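3.2 Storage furniture and moisture in small rental units

The survey covered 51 rental units in Dravinard and Fukden, all under one management firm, Gadeck. Tenants were asked where they kept coats and shoes, and whether clothing had smelled musty during the past winter. Most used a tall closed cabinet set against an outside wall. Units were often placed side by side with a small space left between them.

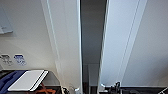

Humidity was logged at 3 heights inside each cabinet, which gave 1,856 usable readings after faulty loggers were removed. The lowest position was the dampest in nearly every home. Baxter found the same pattern in older houses, although those cabinets had solid wood backs and stood on legs.

Hanging habits also mattered. Tenants who hung damp coats inside and shut the door reported more odor than those who used a rail in the hallway.

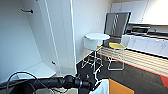 Figure 3. White enclosure with a black hook fixed high on the panel.

Door use was harder to measure. Tenants kept a diary for the month of June, but many entries were filled in several days late, and Innes has noted the same problem with paper diaries. We therefore treat the opening counts as a weak measure.
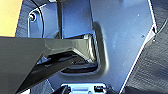 Air exchange through a closed cabinet depends on its joints and on any openings in its panels. A rounded-corner recess cut into a metal panel, for instance, has to be recorded separately from the door gap. Our form had one field for both, and the two could not be separated in the analysis.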